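How a Workshop Plans to Buy Its Robot Tools
A reading page for young learners, from the Plisden Learning Workshop

When a family wants a new bicycle, someone has to ask a few questions first. How much does it cost? Where will it be kept? Does it need a helmet, a lock, or a pump? A workshop that wants to teach robots must ask questions of the same kind, and it must ask them before any money is spent. This work is called planning a budget.

What is a budget?
A budget is a written plan for money. One side of the page shows how much money there is. The other side shows what the money will be used for. If the second side is larger than the first, the plan must be changed.

The Plisden Learning Workshop made a budget for a project named Kara. The purpose of Kara is to teach a robot to pick up household items and put them away. The workshop was given 2,583 dollars for the first year.

What does the project need?
A robot can learn from examples made by people. In the Kara project, a person holds a gripper in each hand. A gripper is a tool with fingers that open and close, much like the end of a robot arm. The person uses the grippers to move items, and the movements are recorded. A robot can later study the recordings.

Using hand-held grippers means that the workshop does not need to buy a whole robot in the first year. The robot can be planned for later, when there are enough recordings to teach it something.

Needs and wants
The planners wrote two lists. A need is something the project cannot run without. A want is something that would be pleasant to have but can wait.

The list of needs began with two grippers, the cables that go with them, and a steady table. The list of wants included a second table, so that two people could record at the same time. The second table was moved to next year's plan.

Comparing prices
Two suppliers sent a price for the grippers. Brasero offered a pair for 1,450 dollars. Gashaw offered a pair for 1,300 dollars, but spare fingers were sold separately and cost 200 dollars. The Brasero price included the spare fingers.

Add the numbers for Gashaw: 1,300 plus 200 makes 1,500. The pair that looked cheaper would have cost 50 dollars more once the spare fingers were added. The workshop chose Brasero. Planners call the full amount the total cost, and they try to find it before they compare two products.

Small things cost money too
Large items are easy to remember. Small items are easy to forget, and they must be paid for as well. The workshop set aside 408 dollars for the table and its work surface. It set aside 35 dollars for tape and other small supplies.

The items to be moved did not need to be special. Storage baskets and food containers with lids are found in many homes, and they make good practice. A basket has an opening at the top. A container with a lid must be held at the sides. A robot that will work in a home should have examples of many shapes.

Keeping some money back
After the grippers, the table, and the small supplies were added together, the total was 1,893 dollars. Subtract this from 2,583, and 690 dollars remain. The workshop did not spend the remainder at once. A cable may wear out, or a gripper may need repair. Money kept for such events is called a reserve.

The plan is read again every October. The planners compare what they expected to spend with what was spent, and they write the next plan using what they have learned. Items on the list of wants are considered again at that time, beginning with the second table.

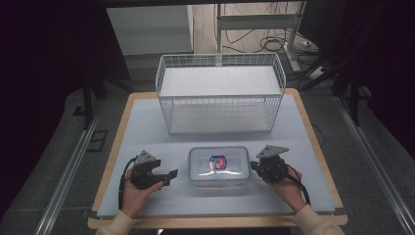
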